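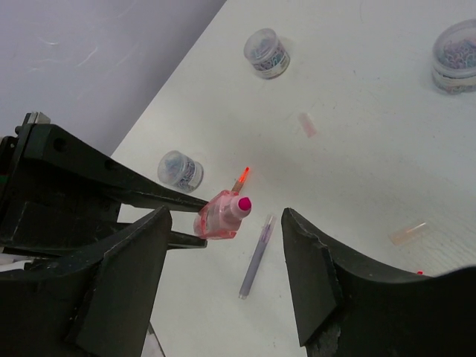
Ysaline Picard reckons you should ask them to let you swap the pens round before they start, and I'd go along with that. Anyway, my actual post:

Our local robotics workshop, Skerlow, is having an open day on Saturday and I've said I'll take my dad and my two girls (nine and twelve). There's a demo where an arm tidies a desk - pens, highlighters, little pots of paper clips, that kind of thing. I've never been to one of these and I don't want us all to stand there nodding politely for an hour. What should we look out for? Is it worth getting there early? And will the nine-year-old be bored stiff? Dad used to fix looms for a living and will want to know how everything is bolted together, so any tips for him too please.

Moira T

We use cookies to remember your settings and keep you signed in. Accept all | Manage choices

Ysaline Picard

I went to the one in September and really enjoyed it! Go early. The doors open at ten and by half past you can't get near the table, because they let in 30 at a time and everyone stays put. My ticket was number 173 and I ended up peering round a pushchair for the first go.

As for what to watch, look at the moment the fingers close. Everybody watches the arm swinging about, and fair enough, it's the big showy bit, but all the hard work is in the last inch. A highlighter is fat and easy. A thin pen lying flat on the table is much harder, and the round pots are worse again if they're on their sides, as they can roll off when they get a nudge. Ask them to turn a pen so it points the other way and see whether it copes. They let my nephew do it and he was thrilled (he's eight, so your youngest should be fine).

Also ask how many goes it had before the doors opened. The chap on our stand told us 520 that week and was very cheerful about how many had ended up on the floor.

Take a drink, there's only one machine and it ate my pound.

gaz_in_the_shed

its all set up beforehand so dont expect much. saw the Plevus one at the college and it took more than 589 seconds to put four things in a box, i timed it. my mum could do it in ten. car park is good though

Lahtinen

Bit harsh Gaz, slow is normal with these. They keep the speed down when there are people stood close by, and I'd be happier with that if it were my children leaning over the rope.

Moira, for your dad: tell him to look at the finger ends. On the one I saw they were a bit chewed from use, and the girl running it was glad to talk about that, how often they get changed and what happens when the grip starts to slip. He could ask what the brackets are for as well, and whether they make their own or buy them in. Ours had bought theirs from a place called Pritetti and then drilled extra holes themselves. I got twenty minutes out of that question and my wife went and found a chair.

For the girls, get them to guess which thing it will go for next. Mine kept score on the back of the leaflet. And don't leave straight after the first run - they usually reset the table and do it again with everything moved, and the second one is where you see it dither and have another try. I liked that far more than the tidy version.

Moira T

Thank you all, even Gaz. Dad has already written himself a list and it's two pages long. We'll be there for ten with our own flask.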